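# Gripper Trials: Gallery

The Hornari workshop compared two sets of gripper fingers this winter, one supplied by Pladent and one made in our own shop to the Gullow pattern. Both were fitted to the same arm and run from the same controller, so that any difference in the results could be put down to the fingers and pads alone. The work forms part of the Chege programme on the handling of small parts, and the notes on this page are intended for partner workshops which are considering a similar purchase.

Each set completed 2000 grasps on the standard parts tray before any other task was attempted. Pads were wiped with a dry cloth at the start of each day and were otherwise left alone. A grasp was counted as sound if the part was lifted, carried to the second tray and released within its marked square.

## Stacking

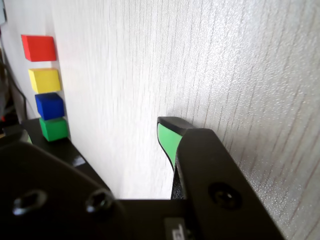
Pad wear was the first matter to be settled, as it decides how often a cell must be stopped for maintenance. The Pladent pads were changed after 700 grasps, when the edges had begun to lift; the Gullow pads remained in place for the full run. For close work the view from the gripper itself proved the more useful of the two camera positions tried, although the near parts of the fingers are always soft in it. Colour was a related concern. The pads are bright green, very nearly the same green as the cube at the foot of the column, and the first version of the colour filter was inclined to treat the two as one object. The filter now ignores a fixed area on either side of the view, and partners using green pads are advised to do the same. Black rims on the pads gave the software a clear outline to work from, and they have been kept in the current design.

The stacking task itself calls for 4 wooden cubes in a single column. A column that leans a little is accepted under the present rules, provided that it stands without support once the fingers have opened. The Gullow fingers are narrower at the tip and were preferred by operators for placing the upper cubes – the Pladent fingers gave the firmer hold on heavier parts and will be retained for tray work.

Controller settings for both sets are held with the programme records and may be requested by any partner workshop. A further comparison, with softer pads and a slower closing speed, is planned for January.

*Hornari workshop, Sat 28 November*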